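4. Getting the bench ready

Applies to the Garnulholm flat-pack lamp kit, both sizes. If you've got the old Mtshali shade (the one with the wire hoop) go to section 6 first, then come back.

4.1 Clear the table. Everything off. Wipe it down, let it dry.

4.2 Cover it. Brown paper off the big roll, one long piece, no joins if you can help it. Joins catch the shade edge and you get a crease right where the light shows it up.

4.3 Smooth it from the middle outwards. Tape the corners only. A bit of a wave along the far side doesn't matter, you won't be glueing up there.

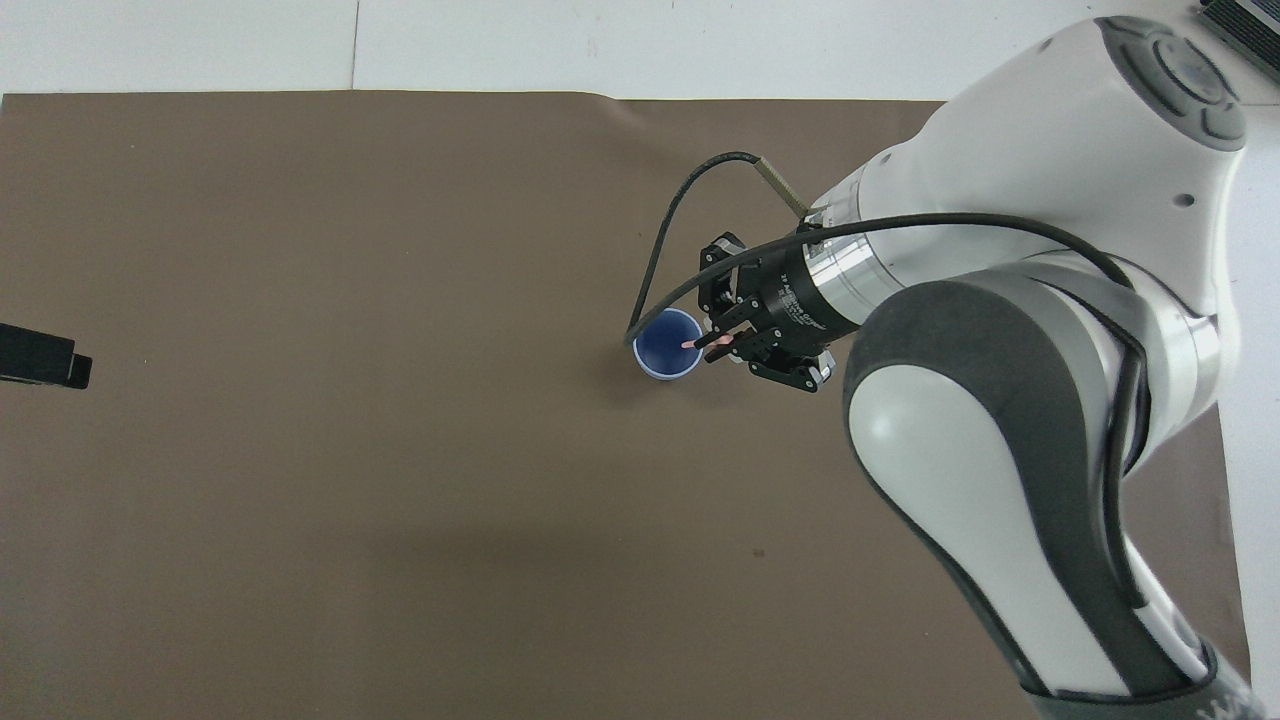 4.4 Lay out the parts in the order on the packing slip. Ribs, rings, shade sheet, base, flex. Check the slip number against the box. Anything starting 1,311 is the tall version and takes the longer ribs.

Note: short a part? Don't open the glue. Ring Grornon spares first, ask for Meron Gidey, have the slip in your hand. Post to Distham usually goes out by 4 pm.

5. Glueing the shade

CAUTION: window open. The glue smells strong and gives some people a headache. Keep it away from heaters and anything with a flame.

5.1 Shade sheet face down, shiny side to the paper. Weigh down both ends. Tins will do.

5.2 Pencil line 10 mm in from the short edge. Light. It does show through if you press.

5.3 Thin strip of glue along the line, nothing past it. Wait untill it goes tacky. Longer in a cold room.

5.4 Bring the other end over, line up the notches, press from the centre out. If the notches are off, peel it NOW. Once it's gone off you will tear the backing.

5.5 Rings in, top one first. Top ring is the one with the cross bars. Fold the edge over the wire and tuck with the plastic tool, not a knife.

Note: Ivar Kvam's way is to tuck the four quarter points first and then fill in between. Works better on the tall shade. On the short one go straight round.

5.6 Leave overnight standing up. Not on its side, it goes oval.

6. Old Mtshali shades

6.1 Cut the tape, not the hoop. The hoop gets used again.

6.2 Pull off the old lining in one go if it'll come. Bits left behind can be rubbed off with a damp cloth, then dry the frame properly or it rusts under the new sheet.

6.3 Bend the hoop back to round by hand. Check it agianst the template on the back page. Then 4.1 onwards.

7. Before you plug in

CAUTION: LED bulbs only. Never use an old filament bulb, even a small one.

7.1 Bulb colour: 3,000 K is what we tested with. 4,000 K fits and is safe but looks a bit harsh through the cream shade.

7.2 Flex through the base, knot where marked, cord grip done up tight. Tug it. If it moves, do it again.

7.3 Shade on, collar hand tight only.

Questions about wiring go to Ansel Delacroix, not the spares line.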